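Print this page | E-mail this page

Section 4: Assembling and loading the Rindel mug tree

This section covers the Rindel mug tree in natural wood and its use with the Ata ribbed cups. Read section 3 (Unpacking and checking) first. If the tree has been supplied already assembled, start at 4.3.

4.1 Before you start

Work on a flat, level surface. A table or worktop is suitable. Do not assemble the tree on carpet or on a folded cloth, as the base will rock and the post may be set out of true.

You will need:

– the base
– the post
– the pegs, in their paper sleeve
– the fixing screw and washer
– a cross-head screwdriver
– a soft cloth

Glue is not required. Do not use glue on the pegs. A glued peg cannot be replaced.

4.2 Fitting the post and pegs

1. Wipe the underside of the base with the dry cloth and check that no grit is stuck to it. Grit will scratch a painted or polished worktop.

2. Lay the post on its side. Pass the fixing screw through the washer and then through the base from below. Turn it into the end of the post by hand until it holds.

3. Tighten with the screwdriver until the base no longer turns on the post. Stop there. Further tightening will crush the wood under the washer.

4. Stand the tree upright. Check from two sides that the post is vertical. If it leans, slacken the screw by half a turn, straighten the post and tighten again.

5. Push each peg into its hole with a twisting movement. The rounded end faces outwards. The pegs must slope upwards from the post when the tree is standing on its base. If they slope downwards, the cups will slide off.

Note: The pegs are a dry fit and may feel tight when new. Do not strike them with a hammer. If a peg will not enter, rub the plain end lightly with fine sandpaper and try again.

6. Leave the tree to stand overnight in the room where it will be used. Wood brought in from a cold store may move a little, and the fixing screw should be checked again in the morning.

4.3 Positioning

1. Choose a place away from the hob and the sink. Steam and splashes raise the grain.

2. Leave clear space on all sides of the post. A hung cup reaches well beyond the peg that carries it, and one placed too near a wall will knock against it each time it is taken down.

3. Set out the cups beside the tree before loading. They may stand on their bases or on their rims. One cup can be hung at once to confirm that the clearance is enough.
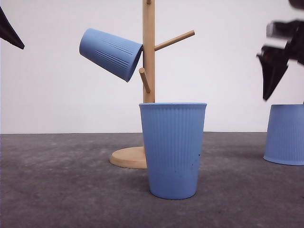 4.4 Loading order

The tree must be loaded evenly. The base is sized for a balanced load and gives less support when all the weight is on one side.

1. Hang the first cup on one of the upper pegs. Hold it by the outside, pass the open end over the peg and lower it until the inside of the cup rests on the wood. The closed end should point up and away from the post.

2. Hang the second cup on the peg opposite the first.

3. Check that the two cups sit at the same angle. If one is lower, its peg is not fully home. Remove the cup, push the peg in with a twist and hang the cup again.

4. Fill any peg that is still free, working from the top of the tree to the bottom.

Caution: Do not hang two cups on one peg. The outer cup will not seat and may fall.

Caution: Maximum load is 300 g per peg. This is enough for an Ata cup but not for a heavy stoneware mug. For heavier mugs, use the Ornex steel tree (order no. 2241).

With the upper pair in place the tree should look as follows, ready for the next cup.
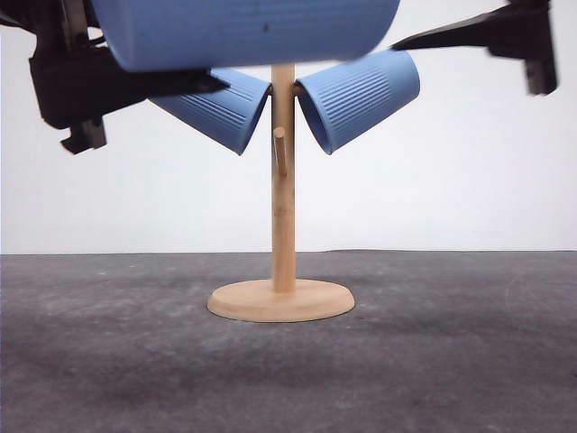

Bautista Espinoza
Technical Author, Household Guides

4.5 Ribbed cups

The ribs on the outside of the cup give grip but also hold water. Shake each cup once over the sink and dry the ribs with a cloth before hanging. Water left in the ribs runs to the rim and drips on to the base, where it leaves a ring.

The inside of the cup is what bears on the peg. Check it for chips and cracks before first use. A cup with a damaged rim must not be hung.

Small specks may be found on the outside. Wipe them with a damp cloth. If they do not come off, they are in the material and do not affect use. Do not use a scouring pad, as it will flatten the ribs.

4.6 Unloading and moving

1. Take down the lower cups first, then the upper ones.

2. Lift each cup along the line of the peg until it is clear. Do not pull it straight down.

3. Remove all the cups before moving the tree. Lift the tree by the post, close to the base, with the other hand underneath. Never lift it by a peg.
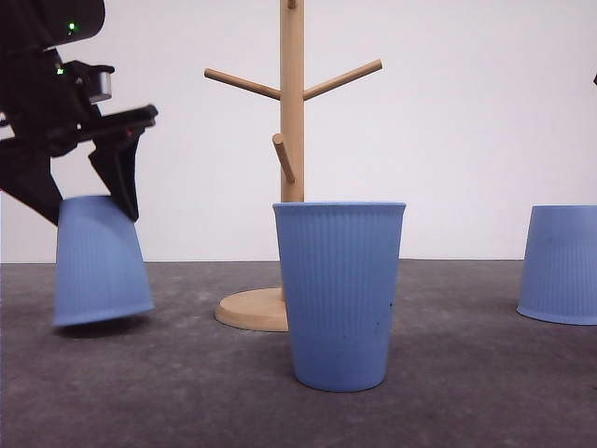
Keep the pegs clear until the tree is in its final place and the base has been checked for rocking. Cups waiting to be hung can be left upright, like the one in front of the post, or turned rim down. An upright cup that close to the tree hides part of the base and the lower post, so move it to one side before judging whether the post is straight. Put a cup down gently when it is upside down, with the whole rim meeting the surface together. A cup set down on one edge may chip.

4.7 Care

Dust the tree weekly with a dry cloth. Do not put any part of it in a dishwasher or leave it standing in water. The wood may be treated once a year with food-safe oil. Remove the pegs before oiling, oil the post and base only, and allow a full day before refitting. Oil on the plain end of a peg will stop it gripping.

4.8 Faults

Tree rocks: check for grit under the base, then check that the screw head is not standing proud.

Peg turns in its hole: dry the peg and the hole. If it still turns, order a replacement peg (part 235).

Post leans: see 4.2, step 4.

Cup slides towards the end of the peg: the peg is fitted in the wrong direction or is not fully home.

White marks on the base: water. Let the wood dry, rub lightly along the grain and oil as in 4.7.

Spare parts are supplied by Vigfúsdóttir. Quote the part number and the batch mark stamped inside the paper sleeve.

Last updated: 28 Jun 2023

Print this page | E-mail this page

Comments (3)

Beverley Hartley
The bit about glue should be at the top in capitals. I had glued two of mine before I got to it. Can the post be bought on its own?

Bautista Espinoza
The post is sold only together with a set of pegs. Ask for part 900. Your base and fixing screw can be used again.

marl_kitchen
Bought mine in May and one of the upper pegs was tight as anything. Fine sandpaper did the job – two minutes. Still get a ring on the base if I hang the cups wet, so 4.5 is right about that.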